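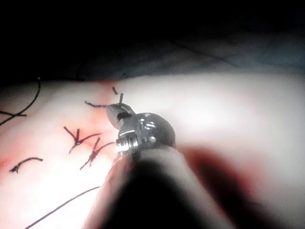

Gemechu Mekonnen has taught suturing at the Tesfamariam skills center for eight years, and most of what he teaches concerns the knot. Needle placement gets more attention in the textbooks, he says, but the knot is where his trainees lose points.

"A stitch holds by friction," he said. "Each throw has to lie flat on the one under it. If you pull one end harder than the other, the throw tips over into a half hitch and it will slide."

He teaches interrupted stitches first. Each one is tied and cut separately, so a single failure does not release the whole line. The cost is time and a larger number of knots, each of which leaves material in the tissue. Running stitches come later in the course, after a trainee has passed 22 knots in a row on the bench.

Tail length is a frequent argument. Mekonnen asks for 3 mm on braided thread and more on monofilament, which is stiffer and tends to work itself loose. "People cut short because it looks clean. Then the first throw opens and there is nothing left to hold it."

Tension is harder to grade. The edges should meet and stop there. Tissue that turns pale between the entry and exit points has been pulled too tight, and the color may take a minute to change. He has trainees wait before they cut.

On instruments, his advice is brief. Thread that will stay in the patient should be gripped only near the end that will be cut off, as jaws can crush the strands and weaken them. The needle is held back from its tip, on the flat part of the body.

The center keeps a log of failed knots, begun in May and now at 146 entries. Nearly half are listed as slipped first throws - "the same mistake I made," Mekonnen said. He plans to add a session on the surgeon's knot, with its doubled first throw, before the next group starts.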